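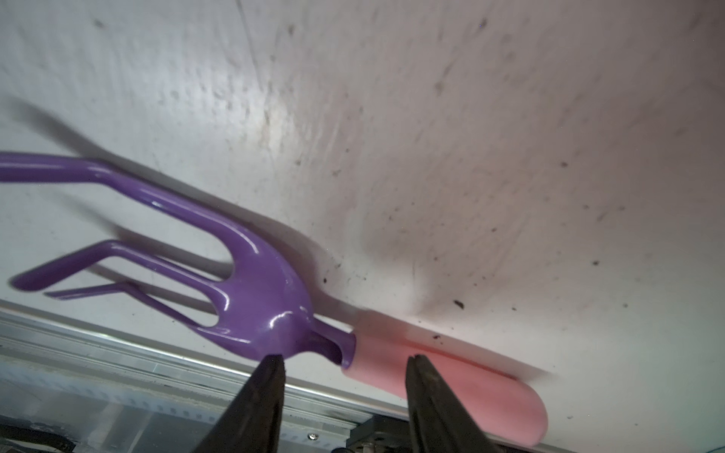

1/ Purple hand cultivators, and whether anybody needs one

Fine, I gave in. Three tines, glossy purple head, pink handle. Endang Khoo has been telling me since February that this is the tool that will change how I weed. I have been gardening long enough to have heard that about a lot of tools.

2/ First complaint is the color. Every garden center now has a rack of hand tools in candy shades, and the pitch is always that you won't lose them in the beds. I have lost a red trowel, a yellow trowel and an orange pair of snips. All three went into the compost with the clippings. Bright paint does nothing once you've buried the thing.

3/ Also, purple and pink? Who decided gardeners want their tools to look like bath toys. Rizal Krishnan says I'm being a snob and that his old green one looks like it came out of a ditch. It did come out of a ditch. Works great.

4/ Now the handle. It's a plain smooth cylinder with a rounded end. No finger grooves, no swell in the middle, no hole for a hook. I want to try that with wet gloves before I believe a word about comfort. My guess is it spins in the hand the first time a tine catches a root.

5/ The part I always look at is where the neck goes into the handle. The neck on this one is narrow and slides into a round socket. Every cheap cultivator I ever owned died at that spot. The head starts to wobble, then it turns, then you're holding a handle and the rest is stuck in the clay.

6/ To be fair, the tines are a decent shape. Properly curved, and they fan out, so you'd scratch up a patch instead of one skinny line. For loosening the crust between lettuce rows I can see it. For dandelions, no. You want a long thin blade for those and I don't care what the packaging says.

7/ Shiny finish: looks lovely in the shop. Give it one season in gritty soil and we'll talk. I'd take bare steel and an oily rag over any coating, but I know I'm the last person in the Muvcombe garden club who still owns an oily rag.

8/ Somebody at the club asked what a hand cultivator should cost. I've seen them anywhere from 2 dollars in the junk bin to 38 at the fancy place in Zastville. I paid 4 times too much for one once and it bent on a brick. Price tells you very little. Lean on the tines in the store and see what moves.

9/ Endang just messaged to say I'm reviewing it before I've dug anything. Correct. I have a bed of carrots, 27 feet of it, full of chickweed, and that's where it's going. If the head stays put to the end of the row I'll say so here.

10/ And before anyone asks: no, I'm not buying the matching trowel and fork. I have a perfectly good fork. It's ugly, it has tape on it, and it has outlived two sheds.

11/ Rizal wants it noted that he'll take the cultivator if I don't want it. He has been rude about my tools for years and now he wants a pink one. Get in line, Endang's sister asked first.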